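Lorkelley Toy Library
Back Room Inspection Checklist, with comments
Completed by: Kumudini Matubbar
Month: December
Time started: 4:40 p.m.
Time finished: later than I would have liked

How to read this. Each item is marked OK, FIX or WATCH. FIX means before we lend anything out again. WATCH means I will be looking at it next quarter and I would like it to know that.

SECTION A: FLOOR AND WALKWAYS

A1. Walkway from door to returns shelf clear
FIX. Two tote bags and a child's rain boot. One boot. I have put it on the lost property hook, where it joins the mitten.

A2. Carpet flat, seams down, no curled edges
OK. The seam by the sink has been glued again. It has held since the last inspection, a personal best.

A3. Exit door opens fully
WATCH. It opens fully if you lift it a little. Please stop telling new helpers to "just lift it a little" and write it in the repair book.

A4. Exit sign lit
OK.

SECTION B: SHELVES AND STORAGE

B1. Shelving fixed to wall
OK. Pulled hard on all of it. The Flotden unit creaks but stays put, and the creak was there when we got it.

B2. Heavy items at or below waist height
FIX. The marble run is back on the top shelf. It weighs as much as a Thanksgiving turkey and has more corners. Bottom shelf, left side, where the label is.

B3. Lids fit tubs
FIX. We own plenty of tubs and plenty of lids and very few couples. I have thrown out the cracked ones. If a lid has to be sat on, it is the wrong lid.

B4. Labels match contents
WATCH. "Farm" contained farm. "Trains" contained trains and a whisk. "Misc" has been relabeled "Misc 2", and I would like a word with whoever thought that helped.

SECTION C: LOOSE BLOCKS AND SMALL PIECES

C1. Bin edges checked for burrs and sharp corners
Run a gloved hand around the whole rim, then down the inside corners. Sheet metal can look perfectly friendly and still take a strip off a knuckle. If the glove snags, tape the spot, tag the bin and put it in the book. Tape is a message to the person who will file it down. It isn't a repair, however nicely it has been applied.

C2. Bin sits flat and stable on the tabletop
Press down on each corner in turn. Nothing should rock, slide or tip. A folded beer mat under one corner counts as a FIX, even if it has been there for years and we have all grown fond of it. 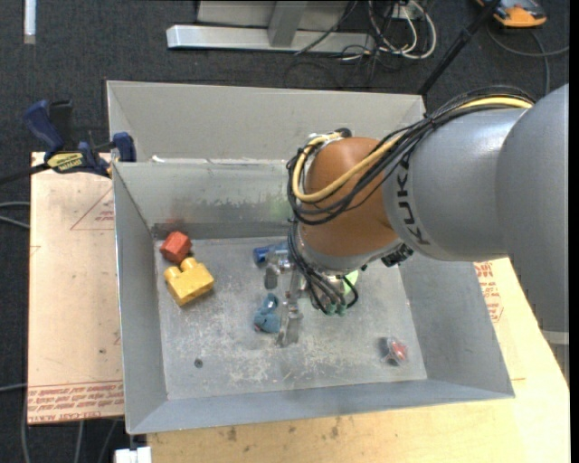

C3. Pieces checked one at a time
Pick up every piece. Stirring them with a ruler and saying "looks fine" was last year's method and we got last year's results. You are looking for cracks, splits along a seam, chewed corners and paint that comes away under a thumbnail. Anything with a tooth mark gets washed. Anything with a hole where a tooth went through gets thrown away.

C4. Studs on building blocks intact
Snapped studs leave a sharp little ring that feels like nothing until a toddler finds it with a foot. Run a thumb over them. Blocks with a broken stud go in the trash and not in the "maybe" jar. I have emptied the maybe jar. It had 163 pieces in it, and I said no to all of them.

C5. Choke tube test
If it fits in the tube, it doesn't go out in a set for the under-threes. Try it every way around, and don't help it by pushing. Don't hold it back either – I have seen that done, by a grown man, on behalf of a plastic duck.

C6. Corners left for last
Small pieces go to the corners of a bin to retire. Check there after you think you have finished. Then wipe out the bottom, dry it, and put the pieces back.

SECTION D: CLEANING SUPPLIES

D1. Products locked away
FIX. Locked, yes. Key in the lock, also yes.

D2. Spray bottles labeled
OK. The Fleritz bottle now says what is in it. For most of the fall it said "blue".

D3. Gloves available in more than one size
WATCH. We have large and we have enormous. Order 2 boxes of small.

SECTION E: ELECTRICAL

E1. Cords undamaged
OK.

E2. No extension cord plugged into another extension cord
FIX. The Benjelloun label printer was at the far end of a chain that began behind the refrigerator. I have moved the printer. It prints just as crookedly over there.

E3. Kettle away from sink
OK. Moved 5 feet along the counter after the last inspection, complained about ever since.

SECTION F: PAPERWORK

F1. Catalog count agrees with shelf count
WATCH. The catalog says we own 3,774 items. It counts a jigsaw as one item when I enter it and as every separate piece when somebody else does. Jigsaws are one item.

F2. Repair book up to date
FIX. The last entry reads "wobbly". No name, no date, no noun.

F3. First aid kit stocked
OK. Plenty of bandages, even the plain ones. Tweezers returned, with glitter.

ACTIONS
Marble run down to bottom shelf: before opening.
Cleaning cupboard key onto the high hook: done while writing this.
Small gloves: Kumudini to order.
Exit door: in the book now, in my handwriting, with a noun.
Rain boot: left foot, green. Please ask around.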